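Sorting Room: Bins, Blocks and Benches
Gallery
Words and pictures by Ignacio Sosa
27 June 2018

The sorting room is at the back of the Morano building, past the paint store. We keep the spare play blocks in it, along with the metal bins they get sorted in. Most of the blocks came to us when the toy library in Trirkness closed, and the rest have been bought in small lots since. At the last stock check in February there were 1,624 in the room. This page is for people who have asked what we hold and how it is kept.

The bins are grey sheet metal and open at the top. They were bought second-hand from Gallardo, a kitchen supplier that was clearing its warehouse, and they had seen a good deal of use before we got them. We looked at plastic tubs as well, but they split in the cold and the lids never stay with the right tub.
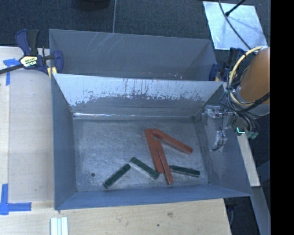
Blocks are sorted by colour first and by length second. Red and green are the two sets that get borrowed most, so they stay near the door. The Cirnance set is kept apart on the top shelf and does not go out on loan, as several of its pieces can't be replaced.

Anything with a worn corner goes back into use. Anything with a split or a raised splinter is put aside for sanding, and if it can't be sanded it goes. We lost 219 pieces that way last year, mostly small cubes from the oldest boxes.

Repainting is done twice a year. The red is easy to match. The dark green is not, and the current tin is a shade bluer than the one before it. If you are borrowing green blocks for a display, please say so when you book and we will try to give you pieces from one batch.

The bins are wiped out with a damp cloth and dried before anything goes back in. We don't use scouring pads on them any more. The scratches don't affect the blocks, but the loose flakes do get into the corners and have to be brushed out by hand.

Borrowing

Loans are for four weeks and can be renewed once. A standard box holds 312 blocks and needs two people to lift it. Half boxes can be made up with a few days' notice. Please return blocks clean and dry, and tell us about any that are missing so that the card in the lid can be changed.

More galleries: Paint store. Front room shelves. The Trirkness boxes, before sorting.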